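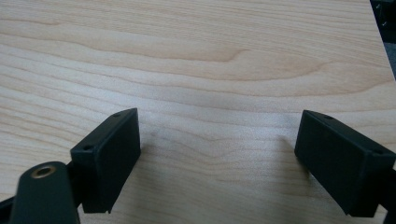

木目の天板の上で開いた二本指グリッパー

家事作業の自動化(かじさぎょうのじどうか)は、配膳、片付け、洗濯物の整理など、住宅や小規模な店舗で行われる手作業を機械に担わせる技術、およびその研究分野の総称である。床面清掃のように移動を主とする作業では専用機が普及しているが、形状や材質の異なる物品を扱う作業については、限定された条件下での実証にとどまるものが多い。

概要
工場の自動化設備では、対象物の位置と姿勢が治具によって定められる。家庭や飲食店ではこの前提が成り立たず、同じ食器であっても置かれる場所は毎回異なる。このため研究では、人間の動作記録から把持の位置や手順を学習させる方法が広く試みられている。動作の記録には、遠隔操作によるもののほか、作業者が手持ち式のグリッパーを用いて実際の作業を行うものがある。

食卓の準備
食卓の準備は、評価課題として取り上げられることの多い作業である。皿、カトラリー、グラスはそれぞれ適した把持方法が異なり、配置の正否を比較的判定しやすい。一方、薄い金属製のカトラリーを平らな面から持ち上げる動作や、透明な器の輪郭を認識する処理は、依然として誤りが生じやすいとされる。
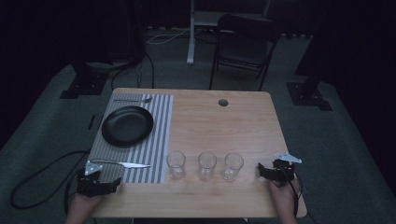
執筆:ラトリー・オンシー/校閲:ケーストゥティス・ルコシェヴィチュス

食卓課題の代表的な構成では、縞柄のランチョンマットに黒い丸皿、スプーン、ナイフを置き、その脇に透明なグラスを並べる。人間であれば意識せずに行う作業であるが、機械にとっては、物品どうしの間隔の調整、隣接するグラスへの接触の回避、両手の役割分担といった複数の問題を含む。

試験事例
Gradbyで行われたDuangkaew計画では、食器の配置と回収を対象として727回の試行が実施された。このうち、人の介入なしに完了したものは302回であった。失敗の多くはカトラリーの取り上げとグラスの把持において発生し、皿の配置における失敗は比較的少なかった。1回の試行に要した時間は60秒前後で、同じ配置を人が行う場合を大きく上回った。同計画の報告書は、照明条件や天板の材質を変更した場合の再現性について、追加の検証が必要であるとしている。

把持機構
平行に近い向きで対向する二本指の機構は、構造が単純で保守が容易なことから、研究用途で広く用いられる。指先の部品をねじで固定する方式では、対象物に応じた交換が可能である。ただし、指の開き幅を超える物品や、布のように形状の定まらない物品には適さない場合がある。多指ハンドはより多様な把持に対応するものの、制御が複雑になり、費用も増加する。 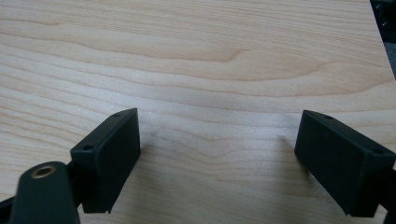

開いた状態のグリッパー。指部の上縁に小孔がみられる

店舗作業への応用
飲食店のバックヤードや小売店の棚では、扱う品目をあらかじめ限定できるため、一般家庭よりも導入の条件が整いやすい。Trultikは食器の仕分け、Flultixは陳列補充を対象とした装置の試験を行っているが、いずれも作業員の立ち会いを前提としている。

評価と課題
現時点では、単一の作業を一定の環境で反復する能力と、住宅内の多様な作業を継続して担う能力との間に大きな隔たりがある。実用化の判断にあたっては、成功率に加え、破損の頻度、復旧に要する人手、利用者の安全が考慮される。評価手順は機関ごとに異なり、公表された数値を直接比較することは難しい。

関連項目
サービスロボット
模倣学習
エンドエフェクタ
マニピュレーション
遠隔操作

メインページ 分野別索引 最近の更新 ヘルプ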